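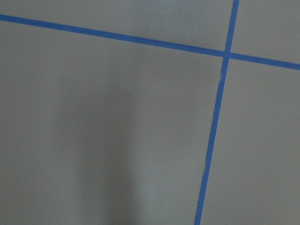
Blue painter's tape on a gray surface.

Workshop tips, mostly finishing and painting
Posted July 2020 by Kwesi Dankwa

Quick one this month, got a dresser half done in the garage and the second coat won't wait. Typing between coats so forgive the spelling.

TAPE

Blue for nearly everything. Press the edge down with a plastic card, not your thumb. Thumb leaves gaps.

Pull it while the paint is still a little soft. Slow, back over itself, low angle. If you forgot and it's rock hard, score along the edge with a fresh blade first or you'll lift a strip of paint with it. Ask me about the hall closet.

Don't leave rolls on the windowsill. Sun cooks the glue and then it tears every two inches. Zip bag, drawer, done.

Rough brick or old siding: tape won't save you. Use an angled brush and a steady hand.

BRUSHES

Wet the bristles before you start (water for latex, thinner for oil), shake out, then dip. Only a third of the way up. Paint in the heel of the brush is what kills it.

Stopping for lunch? Wrap in plastic wrap, tight, out of the sun. Overnight goes in the fridge. Label it. My wife has opinions on this.

Stiff old brush, latex paint: soak in warm white vinegar for an hour, then comb. Works maybe half the time. If it doesn't, that's your glue brush now.

CANS

Don't wipe the brush on the rim. Rubber band around the can top to bottom, wipe on that. Keeps the groove clean so the lid goes back on.

Before closing, write the room and the color on the lid AND the side. Lids get swapped. I had a can marked "bathroom" for years that was porch floor gray.

Tap the lid with a rubber mallet, or hammer over a scrap of wood. Never straight on with the hammer, it bends and then you get skin.

Got skin anyway? Lift it out in one piece, strain the rest thru old pantyhose. Smells sour, toss it.

SANDING

Between coats I go 325 if I have it, 400 for the last one. Light. You are knocking off the nibs, not sanding the paint off. Vacuum, then a barely damp rag. Let it dry before you even look at the brush.

Fold the sheet in thirds, so the grit doesn't rub on itself. Pencil squiggles across a big flat panel, sand till they're gone, no missed spots.

Tiburcio Pacheco wrote in after the February page: he glues worn pieces onto paint sticks for getting into corners. Tried it, stole it. Emery boards do the same for tiny stuff.

SCREWS AND SMALL STUFF

Taking hardware off a drawer, tape the screws to the knob they came with. Or poke them thru a piece of cardboard in the same layout as the door. Five minutes now, saves an evening.

Stripped hole in wood: toothpicks and wood glue, snap them off flush, let it set, screw back in. Still good on the kitchen cabinets.

Squeaky hinge, rub a candle on the pin. Less mess than oil and it doesnt drip on the floor.

RAGS

Oily rags. Lay them flat outside to dry, never in a ball in the trash. They can catch fire by themselves. Not kidding about this one.

Next month caulk, and Mariama Laryea's question on sticking windows. Gotta go, coat's ready.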